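From: Anathi Kruger
To: Skasthorpe Automation Liaison List
Subject: Re: Open day at the manipulation laboratory - programme and request for notes

Dear colleagues,

I write in reply to Dr Thongsuk's message of last week, the relevant part of which is quoted for members who joined the list after it was sent.

On 2nd October, Wiroj Thongsuk wrote:
> Members will be aware that the Wattanapong building will be open to
> partner organisations later this month. The manipulation laboratory
> has agreed to run its tabletop demonstration at intervals through the
> afternoon, and Yuk-lan Chien will be present to answer technical
> questions.
>
> I would be grateful if one person from each visiting party could
> circulate short notes afterwards, with particular attention to
> (a) what was demonstrated, (b) the access arrangements and
> (c) anything that should be settled before the second visit. Previous
> open days have produced a good deal of conversation and very little
> on paper.
>
> Places are limited to 200 across the whole building. Parties wishing
> to see the laboratory itself should book through the front desk.
>
> W. Thongsuk

I attended on behalf of the Huvum regional office, accompanied by Nipon Tanasarn from our maintenance section. The notes that follow have been read by Ms Chien, who corrected two points of terminology. Any errors that remain are mine.

1. What was demonstrated

The laboratory's present work concerns the handling of flat and rounded household articles at table height. Ms Chien began with a talk in the corridor, where the programme's aims were set out on a poster, and the party then moved inside in two groups. The arm is mounted on a base behind the far edge of a pine table, and the visitors stood on the near side, behind a taped line.

Ms Chien explained that articles of this kind are awkward for a two-fingered gripper. A disc presents a narrow edge from one direction and a broad face from another, and the approach must be chosen before the fingers close.

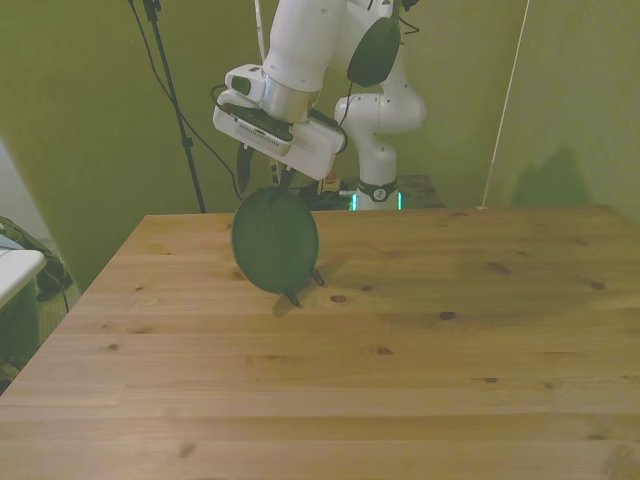

She added that the choice of approach is at present made by an operator, and that the laboratory intends to compare operator choices with those proposed by the planning software during the next funding period. Mr Tanasarn asked whether the same fingers are used for every article. He was told that they are exchanged from time to time, and that a record is kept of which set was fitted for each session. The laboratory regards that record as essential, and I would suggest that our own sites adopt something similar.

There was some discussion of height above the table. The laboratory sets a low ceiling on how far an article may be raised during public demonstrations. Ms Chien described this as a courtesy to the table as much as a safety measure, the surface being softwood and readily dented. Our colleagues from the packaging side thought the limit too cautious for industrial purposes. Ms Chien replied that it applies to open days only.

The green disc used in the afternoon session attracted a number of questions, chiefly about how an upright article ought to be approached. Visitors were permitted to see it standing on the table with the gripper at a distance.

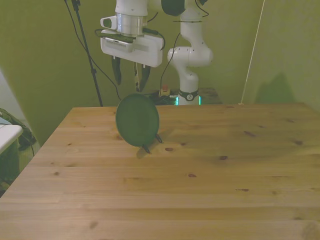

The green disc on the pine table, with the gripper raised to the left. Manipulation laboratory, Wattanapong building.

Several members of the party asked about lighting. The room is kept fairly dim, and Mr Tanasarn queried whether this would trouble the cameras. Ms Chien's answer was that the laboratory prefers soft shadows and constant levels to strong light that varies over the day. Those of us responsible for sites with skylights will wish to consider the point with some care.

She also spoke about views from the wrist. A camera carried by the arm can look very steeply at a plate or dish, so that a round rim appears as a long oval, and the shadow beside it may be nearly as conspicuous as the article. Knots in the timber are a further complication, being dark and roughly the size of small objects that the software may be asked to find. The laboratory has considered covering the table with a plain mat and has decided against it for the present, on the grounds that domestic tables are seldom plain. 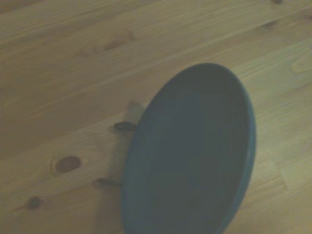

2. Access arrangements

The route from the visitor car park is signposted as far as the loading dock and not beyond it. Parties should allow additional time. The lift serving the laboratory floor was in order, but the door at the head of the corridor is heavy and has no automatic opener. Mal-soon Baek of the building office has undertaken to have it held open during the next visit.

The front desk issues badges against the booking reference. Ours was 3246, and it had been entered under the Event heading in the desk's system instead of under our organisation's name, which caused a short delay. Colleagues are asked to bring the reference in writing.

Seating was provided in the corridor only. Anyone who would have difficulty standing for the length of a demonstration should advise Ms Baek beforehand, and a chair will be placed inside the taped line on the window side.

3. Matters to be settled before the second visit

The following remain open.

- Whether visiting parties may make their own recordings. The laboratory has no objection in principle but would like a written request from each organisation.

- Whether the question period can be lengthened. Both groups ran over, and the second lost part of its time as a result.

- Whether articles supplied by visitors could be used. Ms Chien is willing to consider items sent to her in advance, provided that none weighs over 300 grams and that the owner accepts the risk of breakage. Glassware will not be accepted.

- Whether the poster text can be made available in electronic form. Mr Tanasarn has asked for a copy and will forward it to the list on receipt.

Dr Thongsuk has asked that comments on these items reach him directly. Notes from other visiting parties should be sent to the list as plain text - the archive does not retain attachments.

I should like to record our office's thanks to Ms Chien and to the building staff for their patience with a large number of questions.

Yours faithfully,

Anathi Kruger
Huvum regional office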